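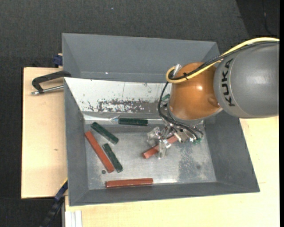 Rajitha Begum wrote to me in February that blocks belong on a shelf, sorted by color, and that tossing them in a bin teaches kids to be slobs. She had plenty more to say (it was a long letter!), but that was the heart of it, and I've been arguing with her in my head ever since I read it, mostly while doing dishes.

I'm a bin person. Always have been. Give me six long blocks, three green and three reddish brown, lying every which way on the bottom of a bin, and I'm happy. I can see all of them. I can grab whichever one I want. What exactly would lining them up get me?

Now, I did try the shelf life once. Back in 1999 we bought a Kuipers rack with little slots, one slot per block, and my kids used it for maybe a week. After that the blocks lived on the rug and the rack held mail. The bin that replaced it had sloped sides, and I'll go to bat for sloped sides any day of the week -- stuff slides down to the middle and you aren't digging in the corners for that last piece.

Rajitha's better point was about dirt, and she has me there. A bin floor gets scuffed and grimy and you don't notice, because there's always something lying on it. My rule is to dump everything out and wipe the bottom whenever I happen to think of it, and I'd say I think of it less than I should. A shelf you can dust in ten seconds. Fine. One for the shelf.

But the color sorting? I can't get behind that. When my son built his towers he'd go green, brown, green, green, whatever came to hand, and those were the good ones. The Zullum set we had later came with a chart showing which color went where, and he folded the chart into a boat.

So write back, Rajitha, I mean it. Tell me how you get a four-year-old to put a green block in the green slot at bedtime, when everybody's tired and somebody still needs a bath. If it works I'll clear the mail off that rack and try again.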